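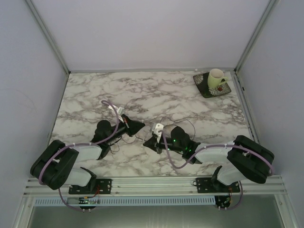

5. Working with thin wires and cables on the Bukby table

This section explains how to use the Bukby table for sorting thin wires and small cables after the panels are mounted (section 4). The usable surface is 1000 mm wide and 640 mm deep. It is closed on three sides, so small parts cannot roll down behind the table. Please decide first where the things which do not belong to the work will stand. The rear right corner is a good choice, like for the green mug standing on its dark flower plate there, and the handle is best turned to the side where it does not meet the cables. The plate must lie completely on the tabletop and not on the metal rail.

5.1 Before you start

1. Wipe the tabletop with a soft dry cloth. The marble pattern has many dark veins, and a piece of cut wire can lie on a vein for a long time before somebody notices it. Wipe from the rear rail to the front, never in the opposite direction.

2. Check that the rear rail sits flat on the tabletop. If you can push a sheet of paper under it, the rail must be tightened again as explained in section 4.

3. Disconnect all cables from any power source. This is also valid for cables with a battery holder.

4. Put the cables in the middle of the tabletop, all in one time. Do not shake them and do not pull on single ends.

Note: Up to 20 cables can be sorted together in comfort. If you have more, divide them before and keep the rest in the Flotstead tray.

5.2 Opening the bundle

1. Look for the color which is easiest to see against the tabletop. Black and purple wires are easy to follow on the pale pattern. White wires are difficult, please leave them for the end.

2. Hold the bundle at the place where the wires come together. Hold it softly. The insulation of thin wires can be marked by a strong grip, and such a mark does not go away.

3. With the other hand, follow one wire from the holding place to its end. When it passes under another wire, lift the upper wire and do not pull the lower one.
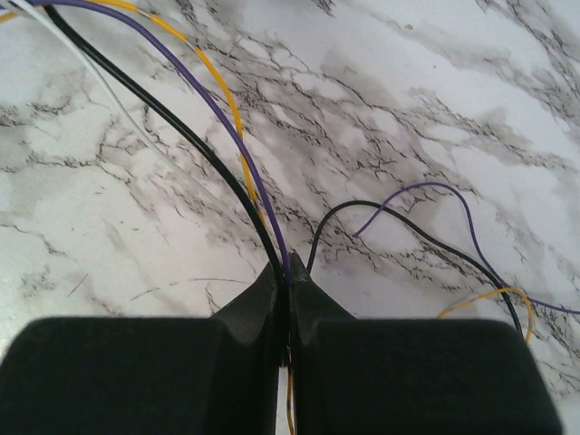 4. Lay the free end down toward the closest side wall. Leave it there and go back to the bundle for the next wire.

5. Repeat until no wire is crossing more than one other wire. It is not needed that they are straight.

Note: A wire which was rolled for a long time will always come back a little to its old curve. You can put the Valitmont flat weight on it during the night. The felt side of the weight must look down.

5.3 Cables with a connector

Cables with a small connector at the end need more attention than bare wires. The connector is the part which gets caught in the loops of its neighbors, and it is also the part which breaks first.

1. Find the connector before you move the cable. Turn it so that its wires leave in the direction away from the bundle.

2. Bring the loop over the connector. Do not bring the connector through the loop by pulling on the wire.

3. Lay the connector flat on the tabletop, with a free distance to the other cables.
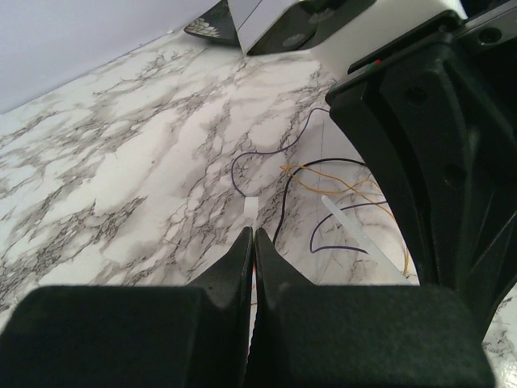
CAUTION

Never pull a connector by its wire. The contact inside can move back by 2 mm, and from outside the connector will still look correct.

Do not use a knife or a pointed tool for opening a knot. Besides the damage to the insulation, the tip can scratch the tabletop, and scratches in the Bukby surface cannot be polished.

Do not press the connector against the side wall for support. The wall panels are made for closing the table and not for carrying force.

5.4 If the cables are tangled again

It happens often that the cables go together again when you stop the work for a while, mostly if somebody moved the bundle in one piece. In this case do not start from the middle. Spread the bundle to the left and to the right with flat hands, until the loops lie beside each other and not on top of each other.

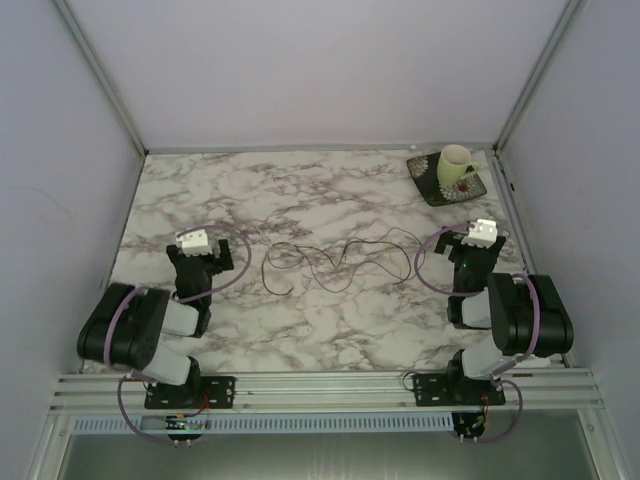 After this, work from the outer loops to the inside. The outer loops are usually wide and they open without force. If a loop becomes smaller when you lift it, put it back and try the loop next to it. Thick cables should be taken out before the thin ones, as they hold the others down with their weight.

When a cable is free, roll it in a wide ring and close the ring with a Bakilana paper band. Write the length on the band before you close it. Metal clips are not suitable for thin insulation.

5.5 After the work

1. Remove drinks and dishes from the tabletop before you clean.

2. Collect small cut pieces with a damp cloth, first along the rear rail and then in both rear corners.

3. Dry the tabletop immediately. Water should not stay at the foot of the rear wall.

4. Look if the screws of the corner profiles are still tight. The correct order for tightening is found in section 4.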